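Jiveo Rumour Desk – Questions Readers Ask Us
Last updated 2019-03-08

Hello, and thank you for stopping by. Jiveo looks into political stories that get passed from hand to hand online, the sort your uncle forwards at breakfast, and tries to find out where they began. Amarachi Yusuf answers most of the post and has put the usual questions together on this page.

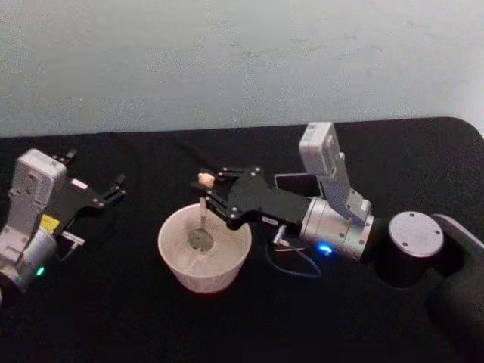 What kinds of stories do you look into?

Mostly claims about people in public life: who paid whom, who met whom, who is supposed to have said what in a closed room. We're fond of the small local ones too, so please don't feel yours is too minor to send.

How do I send something in?

Use the form on the contact page and paste in the whole text, up to 2000 characters, with the link if you still have it. A screenshot is fine if the post has been taken down – we get plenty of those – but do tell us where you saw it and when, even if you're only fairly sure.

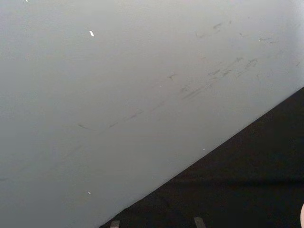 If you write to us about something long, such as a pamphlet or an hour of video, it helps enormously to say which part troubled you. We do read everything, bless us, but we get there sooner with a nudge in the right direction.

How long will it take?

You should hear from us within 5 working days. A full answer can take a good deal longer, and in August we're slower still.
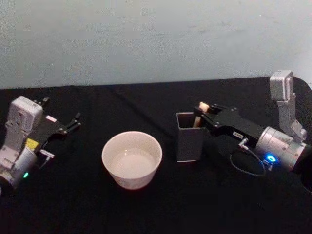 White bowl and dark grey container on the black cloth.

Do you name the people who start rumours?

Only when they're already public figures and have posted under their own name. Two of us must agree before any name goes in, and we write to the person first so they can have their say.
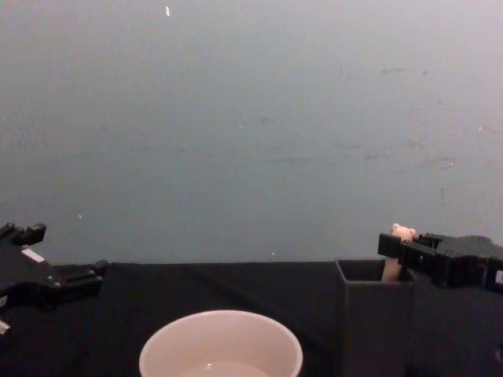
Who pays for all this?

Readers do, for the most part, and we're very grateful. The Gustaveck Fund also gives us a yearly grant, which covers the web hosting and part of Amarachi's hours. We take nothing from parties or candidates, and the accounts are on the About page if you'd like to have a good look through them.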